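The Blue Dish

by Fidelina Rivadeneyra

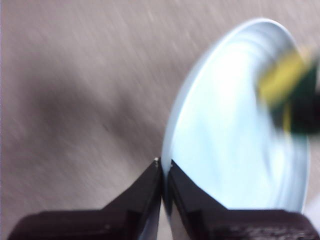 The blue dish.

My aunt left Camness in November with two suitcases and asked me to see to the rest. The flat had to be empty by the end of the month. Most of it was easy. The wardrobe went to the Simões brothers downstairs, who carried it off before I had finished my tea.

The kitchen took longer. She had kept a price on everything in her head, and she rang each evening to ask what had gone. I told her the man from Wilora had offered 3000 for the table and chairs.

"And the dish?"

"Which dish?"

"The light blue one. Round. Don't be silly."

I found it in the sink under a saucepan. I washed it and stood it in the rack and went on wrapping glasses in newspaper. There were 11 glasses. She said there should be 12, and we talked about that for a while.

The man came back the next morning and said 2000 now, as one chair was weak. I said yes. He picked up the dish while he was counting out the notes and asked if it went with the table.

"No," I said.

"I'd give you 10 for it."

I took it from him and put it back in the rack. When he had gone I ate my lunch off it, bread and a tomato, standing at the window. Then I rolled it in a jumper and put it in my own bag.

That evening she rang at the usual time.

"Did you find it?" she said.

"I'm still looking," I said.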